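移动机械臂采购前怎么做预算(小团队版)

2022年11月更新。去年那版别看了,报价表链接全失效了。

赶时间写的,格式乱,见谅。适用情况:你手里有一笔设备经费,要买一台带底盘的机械臂,做室内抓取,没有专职采购,财务那边又催你交清单。我们 Tarnmont 这边就是这样,干活的就2个人,我和 Ivan Demchenko,所以下面的流程能省就省。

先说顺序。很多人先看整机,看中了再凑任务。反过来。任务、物品、房间、硬件、配件、时间,按这个来。

第一步 写任务,不写型号

一张纸。上面只写机器人要干什么。“从桌上拿东西放到床上”这种程度就行。别写“高精度柔性操作”,写这种词最后一定多花钱,供应商看到也会照最贵的给你配。

写完给不懂机器人的同事看一遍。看得懂,过。看不懂,重写。

再写一行“不干什么”。比如不开冰箱门、不上楼梯、不端热水。这一行后面砍预算的时候特别好用,有人提新需求就拿出来给他看。

第二步 在仿真里摆物品,列物品表

别急着订夹爪。先开仿真,我们用 Tovero,你用别的也行,能导入物品模型、能给出相机画面就够了。房间随便搭,桌子摆上,东西往上放,种类尽量杂。
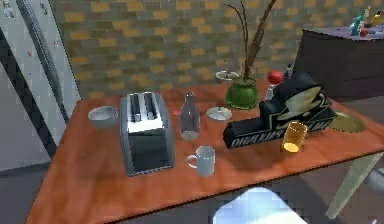

夹爪的预算主要看两头,最大的那件和最难抓的那件,中间的一般不用操心。最大的决定开口和负载,最难的决定指尖材料和相机。拿厨房桌子来说,横躺着的那个黑色大盒子是一头,得先量它最窄的那条边,夹得住就不用上更宽的夹爪;另一头是扁的东西,小白碟、橄榄绿的盘子,贴着桌面,普通平行夹爪下不去手,要么加薄指尖,要么任务里划掉。透明的再单列一类,那个细颈玻璃瓶,还有琥珀色的杯子,深度相机遇到这类很容易缺数据,报价时候一定问供应商能不能借样机试。反光金属同理。

物品表就几栏:名字,最窄边,重量,表面(透明/反光/普通),必须抓还是最好能抓。重量仿真里的别信!模型自带的质量经常是瞎填的,拿厨房秤称实物。

“必须抓”那一栏要狠一点。我们第一版全填了必须,结果推出来要两套夹爪外加快换接头,直接超了。后来 Ivan 划掉一半,一套就够。

单价500元以下的小东西(垫片、胶带、扎带、备用指尖、杂七杂八的线)不用一个个列,合成一行“耗材”。财务那边允许的话。先问,各家规定不一样。

第三步 房间

物品表有了,看房间。这步容易跳过,我们当年就跳了,底盘买回来过不了走廊里的门槛,后来加了块坡板,难看但能用。

要查的:
通道最窄处多宽,转弯的地方在放宽一点
地面什么材质,有没有地毯和门槛
桌面高度,床面高度,柜子台面高度
大面积玻璃在哪里
充电放哪,附近有没有插座
网络信号,尤其墙角

高度差这一项直接影响钱。桌子高床低,臂就要能往下够;如果臂展不够,只能加升降柱,升降柱不便宜,而且加了以后重心变高,底盘可能也要换大一号。一环扣一环的。所以先在仿真里把臂的基座高度拉上拉下试几遍,找到一个不用升降柱也能两边都够到的高度。找得到就省一大笔。找不到也没事,至少写申请的时候有依据。
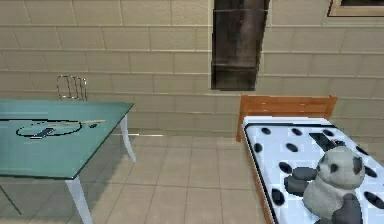 Tovero 里的卧室:左边玻璃桌,右边床,床上坐着熊猫玩偶

玻璃桌面激光雷达可能扫不准,这种家具多的话,避障传感器那行预算别省。软的东西(玩偶、枕头)也回物品表补一行,软物不太挑夹爪,但会挡视线,相机装的位置要重新想。花纹重的布料上放黑色小物件,识别也容易出错。这种先写进“最好能抓”,别写进必须。

房间查完,出一张“硬指标”表。只写数字和单位,形容词全删。臂展、负载、夹爪开口、底盘宽度、续航、最低要求是多少。这张表发给供应商,别发任务描述。任务描述留着自己用。

第四步 询价

同样一张表,至少发给几家。我们今年比的是 Betidden 和 Wada,一家整机打包,一家臂和底盘分开卖。打包的省心,分开的便宜一些但是集成要自己来。哪个好?看人。我们人少,最后倾向打包,不过还是让两家都报了。

询价邮件里这些写清楚:

1. 报价含不含税,含不含运费
2. 控制柜、示教器、急停是不是标配
3. 驱动和接口,给不给源码,支持哪个版本系统
4. 有没有仿真模型,尺寸和实物对得上吗
5. 保修从发货算还是从验收算
6. 电池单独多少钱
7. 坏了寄回去修,谁出运费
8. 付款分几期

第4条别漏。没有模型的话你得自己画,画一个能用的模型耗掉的工时换算成钱,有时候比两家差价还多。拿到模型先放进第三步的房间里跑一遍再下单,看臂收起来以后超不超底盘的边,墙角能不能掉头。

第5条也吃过亏。东西在仓库躺着,保修已经在走了。

电话里说的都不算,让他们邮件再发一遍。 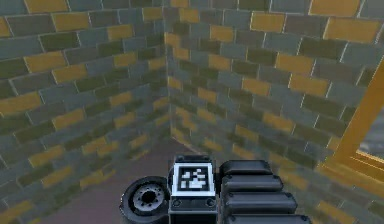 另外问一句标定怎么做。有的厂家送标定板,有的要单买,有的干脆没有这个概念。标定用的标记板可以自己打印,但是要平,打印在纸上贴歪了后面全歪,建议找广告店做硬板,钱走耗材。相机支架也是,很多报价单里相机有,支架没有,到货那天才发现没地方装。

底盘的轮子问清楚是什么轮,备胎(备用轮)多少钱,自己能不能换。我们第一年换得最勤的就是轮子和线缆。线缆一定多买一套,尤其是跟着关节转的那几根。

第五步 拼总表

总表分四块,一块一块加,不要混:

硬件主体:臂、底盘、夹爪、控制器
感知:相机、雷达、支架、标定板、线
场地:坡板、桌子、充电位、地面标线、急停按钮延长线
运行:耗材、备件、保险、寄修运费、培训

新手一般只写前两块。然后场地和运行从别的钱里挤,挤不出来就停工。Siham Saab 帮我们审过表,她的办法是从后往前填,先填运行,再填场地,剩下多少钱买硬件。听起来怪,试了一次,确实没再超。

计算机别忘。跑仿真和训练的那台如果要新买,单独一行,走设备还是走办公先问清楚,问晚了改科目很烦。

预留金写在最后一行,不要藏在别的行里。藏了审的人看得出来,而且会把你整张表都往下砍。用途写具体点,“汇率变动及运输损坏”,不要写“其他”。

第六步 时间表

钱批下来不等于货到。Wada 给我们的交期是60天,这还只是从收到首付款算起。前面还有合同、盖章、付款审批,后面还有报关和验收。全部串起来画一条线,哪怕画在白板上。

倒着排。比如你5月要演示,那到货之后至少给自己留2个月调试,再往前推交期,再往前推合同。推完一般会发现因该上个月就签了。那就两个选择,演示延后,或者演示先用仿真的画面,真机后补。我们选过后者,评审的人接受的,前提是提前讲明白是仿真。

等货这段时间别闲着:
仿真里把主要任务跑通
物品按表买齐,称重
场地画线,坡板装好
插座和网线找人来看
验收清单写好

验收清单就拿第三步那张硬指标表改,每行后面加一格“实测”。到货当天照着测,测完双方签字。没测完不要签,司机催也不签(收货单和验收单分开,收货可以先签)。

几个零碎问题

能不能买二手臂?能,问清楚关节累计运行时间,问不到就别买。

夹爪能不能先不买?能。仿真里先挂个通用的平行夹爪跑物品表,跑完再定。臂的法兰接口记下来就行。

整机能不能租?Betidden 说可以按月,我们没租过,价格要单独谈。

仿真里抓得住,真机抓不住怎么办?先查摩擦系数是不是设太高了,再查重量。都对的话换指尖,换指尖比换夹爪便宜多了。

表格模板还在整理,Ivan 那版公式有错,改好再传。急用的留言,我把现在这版先发你,运行那块的合计自己重新加一遍。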